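Willey Sorting Table Notes, README

Hi, and thanks for grabbing this folder. I'm Kaisu Laaksonen and I look after the files, which mostly means I rename things and then forget what I renamed them to. Unai Moya did the first round of sorting and came up with the bin idea, so if you like the bins, tell him. If you don't like the spelling, that's me.

What's in the folder

The short version: 493 entries about household odds and ends and which bin they went into. It started as a list for our own use at Willey, where we take in mixed boxes of stuff from house clear-outs and have to decide what happens to all of it. After a while the list got long enough that people at Mellance asked for a copy, and then somebody asked what the columns meant, and now there's a README.

Each entry is one item. You get a plain name for it (paper bag, jar lid, sock, that kind of thing), the main material as best we could tell, the bin it went into, and a free-text note. The notes are where all the good stuff is. Unai's tend to be one word long. Mine go on a bit — sorry in advance if you're trying to fit them into a narrow spreadsheet column.

The files

items.csv is the main one, and most people won't need anything else. notes_long.txt holds any note that broke the spreadsheet by having a line break in it (all mine). bins.txt explains the bin names. There's also a file called old_names.csv that maps the first set of item names to the current ones, and you only need it if you had a copy before 1 July 2023. Back then we had both "carrier" and "bag" in the name column and they meant the same thing, except when they didn't.

How the sorting goes

We work on a table with plastic bins set side by side. The colors are just whatever bins were on hand when we started, and they stuck. The names in the file are pink, teal and clear, all lowercase. If you find "Pink" with a capital anywhere, please let me know, I thought I'd caught them all!

Pink is for paper and soft packaging: bags, wrapping, tissue, the brown paper people stuff around dishes. Teal is for small hard things that somebody could still use. Clear is for anything we need to look at again, and it fills up faster than I'd like to admit.

We go by what the thing mostly is. A paper bag with a string handle is still paper, so it goes in pink. A gift box with a plastic window was the subject of a very long lunch, and in the end we called it clear until we'd pulled the window out, then pink. You'll see it in the file twice for that reason, once with the window and once without.

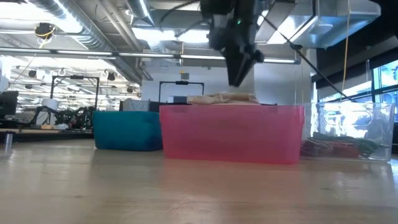
Crumpled paper gave us more trouble than anything else on the list. A flat bag is easy to name, but once it's been scrunched up for a few years in the bottom of a box, you can't always tell a bag from a sheet of wrapping without opening it out. So there's a column called "opened" that says yes or no. If it says no, the name is our best guess, and you should treat it that way. I went back through the early entries in September and changed a bunch of "bag" to "bag or paper," which is ugly but a lot closer to the truth.

Things to know before you use it

The item names are ours. They're the words Unai and I use at the table, and we didn't follow any standard list. If you're merging this with something else, plan on an afternoon of matching names by hand, and have snacks.

The material column is by eye and by feel. We didn't test anything. Thin plastic that feels like paper has almost certainly fooled us in places, and I'd be careful with any entry where the note just says "shiny."

Size is only small, medium or large. Small fits in one hand, medium takes two hands, and large means it hangs over the edge of the bin. We tried measuring for a while and it slowed everything down so much that we stopped after one box.

Boxes marked Jolmont in the source column came from a single kitchen clear-out, so they lean heavily toward jars, lids and paper. If you're counting how common things are in general, leave those out or your numbers will look very lid-heavy. The Matei boxes are more mixed and probably closer to what you'd find in your own hall closet.

There are 2 blank rows near the end of items.csv. They're meant to be there — a script on our side falls over without them, and neither of us wants to open that script again.

Using it and fixing it

Go ahead and copy it, change it, or print it out for your own sorting table. A mention of Willey is nice but I won't chase you about it. If you add entries, please keep the lowercase bin names and fill in the "opened" column, even when it feels silly (I know, a spoon is not opened or closed, just put no).

Corrections can come to either of us. Unai is quicker with anything about which bin, and I'm better for typos and missing rows. We'd love to get to 1,000 entries, and there are 3 boxes by the door waiting for us, one of which seems to be entirely ribbon. I still don't know if ribbon is soft packaging. For now it's in clear.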